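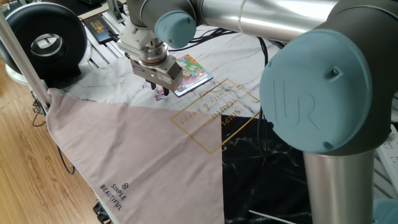
I have been thinking a good deal lately about tablecloths, and about why so many of us keep the good one in a drawer. My grandmother owned a lovely one, bought in Brestthorpe the summer she married, and in 59 years of marriage I believe it came out for christenings, one retirement and the afternoon the vicar called by mistake. When it came to me it still had the shop's creases in it. I cried a bit over those creases, if you want to know, and then I put it on the kitchen table and gave the children beans on toast.

I know what people will say, because my own mother said it. Good things are good because they're kept for best, and a child who eats off linen every night won't notice it at Christmas. There is something in that, and I did enjoy the hush that used to fall when the drawer was opened. But I was 11 before I was allowed to sit at that cloth at all, and what I mostly remember is being frightened of the gravy.

A pattern is a great help, I should add. Ours is busy enough to swallow a splash of tea, and a cloth with a few old stains on it seems to me far better company than a perfect one (my aunt in Werness irons hers on the table, with a blanket underneath, and has never lost a friend over it). 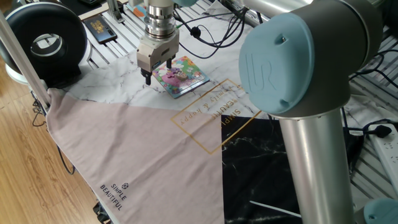
Benedita Esteves wrote to me after I aired all this in the parish newsletter, to say that I had missed the point of the drawer altogether. Her family had very little, she said, and one cloth put by for visitors meant they could open the door to anyone without feeling ashamed. Using it every day would have worn it through by August.

I have turned that over many times since, usually at the sink, and I think she is right about her mother's house. I still think I'm right about mine. The cloth is on the line as I write, with a beetroot mark near the hem that I have stopped trying to shift, and it will be back on the table by six.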